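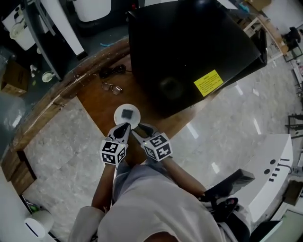

*Small white saucer, on a brown wooden desk.*

## The Edier Small Saucer

We started carrying the Edier saucer because people kept buying our cups and then asking what they were supposed to set them on. Fair question! It's a plain round saucer in white, small enough to live on a working desk next to your glasses and whatever cable you happen to be charging with that day, and it has quietly become the piece we reorder most often at Bovlow.

Yes, it goes under a cup, and it does that job nicely. But most of the notes we get are from folks who use it for everything else: a tea bag, two cookies, a pair of earrings, paper clips, the eraser that always rolls off the back of the desk. Todor Nikolaidis, who picks out all our tableware, keeps one at each end of his desk and will tell you (at some length, if you let him) that a small dish is the cheapest way to make a messy desk feel looked after. I've come around to his way of thinking. Mine holds peppermints until noon and an apple core after that.

The Edier is glazed stoneware, made for us by the Mirzaei workshop, who also make our Irkstead cups. The two were designed to go together, though the saucer has no ring or well in the middle, so your own favorite mug will sit on it just fine as long as the base isn't too wide. Because the glazing is done by hand you may notice a pinhole or a slightly warmer shade of white from one saucer to the next. We think that's part of the charm, but if you're matching a set you already own, leave us a note with your order and we'll go through the shelf and find you the closest ones we can.

**Good to know**

- Color: white
- Shape: round
- Sold singly, or in a set of 3
- Dishwasher safe, top rack preferred
- Fine in the microwave, but please keep it out of the oven
- Ships within 2 working days

Coffee rings and tea stains come off with baking soda and a damp cloth. Skip the steel wool, please, it will dull the glaze and there's no getting the shine back.

Ordering for an office, a café or a wedding? We can do up to 100 at a time with a bit of notice, and we're happy to send a single saucer ahead so you can live with it for a while before you make up your mind. The next batch comes in from Mirzaei in May. If the set shows as sold out, add your email to the waiting list and we'll write to you as soon as the boxes are unpacked.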